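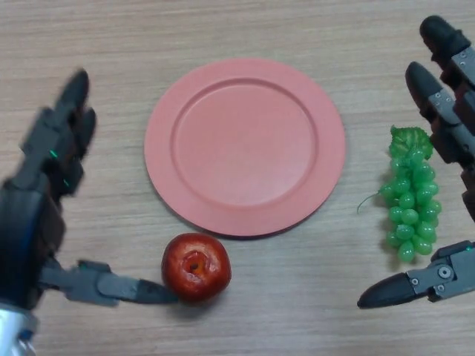
**Thread: Fake fruit for a kitchen table, yes or no?**

**pearbottom777**

OK so I need opinions. We finally got a light wood table for the breakfast corner (the old one was dark and ate every crumb, you couldn't see a thing on it) and now it looks so bare I can't stand it. I had a pink plastic plate left over from a picnic set and I've been playing around with an apple and some grapes with it. Real fruit gets eaten in this house within a day, which is great, but then I'm back to an empty plate!

So do I go artificial? And does the fruit go ON the plate or next to it? I've tried both and I keep changing my mind.

**mudroom_mel**

On the plate. Fruit next to a plate looks like somebody got up to answer the door.

**gravyboat30**

Disagree with mel. A wide flat plate is a terrible fruit holder, round stuff rolls to the middle and then it looks like a cafeteria tray. Get a low bowl. I have one from Amano, the housewares place in Fallcombe, and it cost me less than lunch.

**pearbottom777**

@gravyboat30 I like the plate though! It's that salmon kind of pink and it warms the whole corner up. I don't want another bowl, I have a cabinet full of bowls.

**quiltandkettle**

I'm with you on the pink. Pink and pale wood is lovely, and a deep red apple against it is better than you'd think. Green grapes do a lot of the work too, otherwise it's all one family of color.

As for fake, I've had mine for three years and my only real complaint is dust. Grapes are the worst for it. All those little gaps. I swish them in the sink with dish soap and let them dry on a towel overnight. Apples you just wipe.

**tallshelf**

Can I be the grump? I don't get fake fruit. You end up with a thing on the table that you have to move every time you eat, and guests pick it up and squeeze it. My mother had a bowl of it and one of the pears had tooth marks in it my entire childhood.

**quiltandkettle**

@tallshelf tooth marks are a feature

**mudroom_mel**

If you do buy, look at the shine. The cheap apples are super glossy and you can spot them from across the room. Some people dull them down with a bit of matte spray. I tried it with the Provent one and it went kind of cloudy, so test it on the bottom first.

**gravyboat30**

Or just buy one that isn't shiny? Real apples are shiny too, by the way, the store ones are waxed. I think people worry about this way too much.

**pearbottom777**

Ha, OK. What about grapes with the leaves and the curly bits attached? I go back and forth. The curly bits are cute but I can see them catching on a sleeve.

**quiltandkettle**

Keep the leaves! Without them it's just a pile of green marbles. Tendrils you can tuck under the bunch — mine has a wire in it and stays where I put it, yours might not.

**tallshelf**

Fine, if you must. Skip the giant assortments. I saw a Mac Giolla box with 30 pieces in it and who has the room. An apple and one bunch of grapes is plenty for a small table.

**mudroom_mel**

Agree with the grump on that one. Still say on the plate.

**pearbottom777**

Going with one apple and one bunch for now. I'll try them on the plate until May and then we'll see, I want to paint that corner anyway. Does anyone have a pale green they like? I've got swatches all over the counter.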